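Mutumen votes to quit the Darkerance pact

16 May 2022

What a night for Mutumen! After years of grumbling about rules made somewhere else, the town has voted to leave the Darkerance Compact, the agreement that lets a joint assembly of member towns overrule local councils on trade and roads. The margin was a slim 29 votes out of 1,257 cast, and the cheering outside the town hall went on long after the count was read out.

It's a remarkable result. Every party with seats on the council had asked people to stay in, and both local papers had written off the Leave side weeks ago. Yet turnout was the best the town has seen in a generation, with lines at the polling places well into the evening (and plenty of first-time voters in them, which was lovely to see).

The argument came down to one clause. Under the compact, a single town can object to a new joint rule, but the objection falls away unless 5 members back it within a month. Mutumen has objected 11 times and never once got the backing it needed. You can see why people lost patience with a veto that existed only on paper.

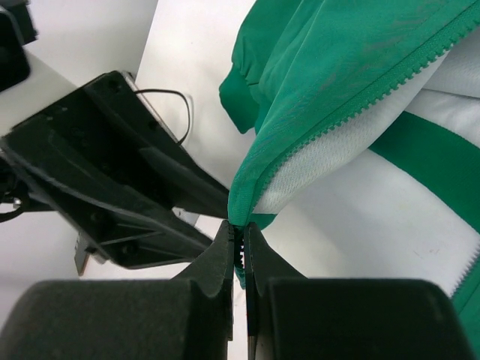

What happens next

The council has to send formal notice to the Darkerance assembly before the end of June. After that come the talks, and they'll be lively: shared road money, trading permits and the town's part of the joint pension fund are all on the table.

Koo and Flalura, the two nearest member towns, are watching closely. Koo's council has already agreed to debate a vote of its own, while Flalura says it wants the objection clause rewritten first and will put a draft to the next full assembly. Mutumen keeps its seat there, with full speaking rights, until the exit terms are signed.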